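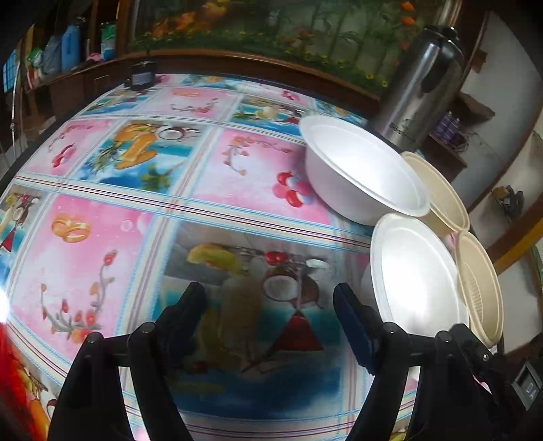
PLULALHAM, August

The summer supper season at Grecu Hall closes on Friday, and the kitchen group has asked us to pass on a few notes before the tables go back into storage.

Suppers ran every other week from June. We sold 385 tickets in all, up a little on last year, and the rice and beans night sold out before noon. The cold soup did less well and will probably be dropped. After food and gas for the stove, the season cleared some $1000, which will go toward the new back steps. The steps are priced at $2000, so we are halfway there.

The plastic tablecloths have held up better than the cotton ones did. They wipe down with dish soap and warm water. Please do not use bleach or scouring pads on them, as both take the shine off and the print goes with it. Roll them for storage instead of folding. The old set cracked along the folds over one winter. The fruit and ocean print stays in the main room.

If you took a dish or serving spoon home by mistake, bring it to the side door between 4 and 6 p.m. on Friday. We are short 2 large ladles and the lid to the blue stockpot. Dishes left behind at earlier suppers are on the shelf by the coat rack. Anything still there at the end of the month goes to the thrift shop on Climumis Road.

Fall suppers will start once the heating has been checked. Tickets will be sold at the Fimik bakery counter as before, cash only, and the price stays the same. Children under five eat free but still need a ticket so the kitchen knows how much to cook.

We need more help with setup than with cooking. Setup takes an hour and means moving tables, putting on the cloths and filling water pitchers. The sign-up sheet is on the board inside the front door. Write your phone number clearly, please. Several on the last sheet could not be read.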